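How to Weigh a Parcel and Work Out Postage at Home

If you sell a few things online, or mail gifts to family a couple of times a year, you can do nearly all of the work before you leave the house. You need a scale, a tape measure, the box and a flat surface. Once you have the weight and the size, the rest is a matter of reading a rate chart.

These steps are written for small and medium parcels going by ground service. Large or very heavy items are covered on a separate page.

What you need

A kitchen scale that reads in grams or ounces
A soft or metal tape measure
A box in good shape, with no crushed corners
Packing tape, 2 inches wide
Filler such as paper or bubble wrap
A pen and a scrap of paper

Step 1: Pick the box

Choose a box that leaves a little room on every side of the item. An inch or two is enough for most things. Glass and pottery need more.

Used boxes are fine as long as the flaps are whole and the walls still feel stiff when you press on them. Peel off old labels or cover them completely. A sorting machine will read any barcode it finds, and a parcel with two barcodes can end up going back to the first sender. Black marker over an old barcode does not always work. A blank sheet of paper taped flat over it does.

Step 2: Check the scale

Kitchen scales drift. Before weighing anything you plan to pay for, test yours with something you already know. A liter of water weighs 1,000 grams, so put an empty jug on the scale, press the tare button and pour in one liter from a measuring cup. The reading should be within a few grams.

If it is well off, change the battery and try again. If it is still off, write down the difference and adjust your readings by hand until you can replace the scale. Mine read 935 grams for a full liter last June, and a new battery fixed it.

Make sure the scale sits on something hard. A tablecloth or a rug underneath will give you a low number.

Step 3: Weigh the packed box

Always weigh the parcel with everything in it: item, filler, packing slip and tape. People often weigh the item alone and forget that the box can add quite a bit.

If the box covers the display, set a small bowl upside down on the scale, press tare, and balance the box on the bowl. Let the number settle before you write it down.

Round up, never down. A parcel that weighs 1,053 grams goes in the next bracket above one kilogram, and the carrier will charge the difference if you pay for the lower one. Sometimes it is the person receiving the parcel who gets that bill. If you are only a little over a bracket, look at your filler before anything else – crumpled paper is heavier than it seems, and swapping it for bubble wrap may bring you under.
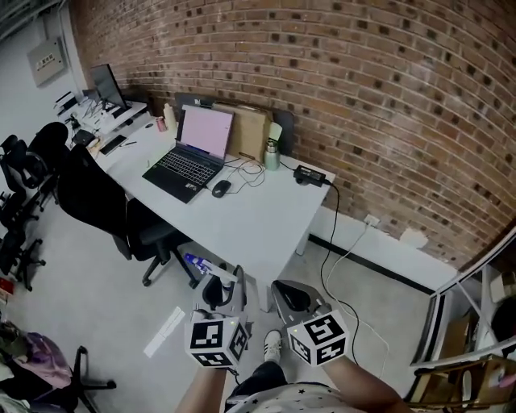
Measuring comes next, and the order of the three numbers matters. Length is the longest side, width is the next longest, and height is whatever is left. It makes no difference which way up the box happens to be. A cardboard box leaned up against the wall at the back of a desk, behind the laptop, has the same length as it would lying flat, so turn it whichever way is easiest to reach with the tape. Measure the outside, from edge to edge, and include any bulge. If the sides are swelling out, the box is overfilled and you should take something out or move up a size.

Step 5: Work out the dimensional weight

Carriers charge for space as well as for weight. A big light box can cost more than a small heavy one. The way they handle this is called dimensional weight.

Multiply length by width by height, then divide by the number the carrier gives in its rate guide. This number is called the divisor. It differs between carriers and sometimes between services from the same carrier, so look it up each time you use a service you have not used before.

Compare the result with what the scale said. You pay for whichever is higher.

If the dimensional weight is the higher one, a smaller box will save you money. If the scale weight is higher, the box size is not costing you anything and you can leave it alone.

Step 6: Find the zone

Most ground rates depend on how far the parcel is going. The carrier's website will have a zone chart where you type in your ZIP code and the one you are sending to. Print the chart for your own ZIP code if you mail things often. It rarely changes.

Now take your weight, find the row in the rate table, and read across to the zone. That is your base price. Look below the table for extra charges. The usual ones are for home delivery, for signature on delivery and for odd shapes such as tubes.

Step 7: Seal and label

Close the flaps and run tape along the center seam, then across both edges where the flaps meet the sides. Do the top and the bottom. String and masking tape are no good, and duct tape peels in the cold.

Put the label on the largest flat face. Keep it off the seams and do not fold it around a corner. Clear tape over the address is fine, but leave the barcode bare unless the carrier says otherwise, as shiny tape can stop it from scanning.

Write the address again on a piece of paper and put it inside the box before you close it. If the outer label comes off, this is the only way the parcel will get where it is going.

Keeping a record

I keep a plain list for every parcel with the date, the box size, the weight, the zone and what I paid. After a few months you will see that you use the same two or three box sizes over and over, and you can buy those in a bundle.

Common problems

The price at the counter is higher than mine. Ask what weight and size they entered. Most of the time one side was measured differently, or you rounded down.

The scale switches off before I can read it. Many kitchen scales shut down to save the battery. Have the box packed and within reach, turn the scale on, and put the box down right away.

My parcel is too heavy for a kitchen scale. Use a bathroom scale. Weigh yourself holding the box, then weigh yourself without it, and subtract. This is less exact, so allow an extra pound.

The box is not a true rectangle. Measure it at its widest points and treat it as a rectangle of that size. The carrier will do the same.

Last updated 2026-09-29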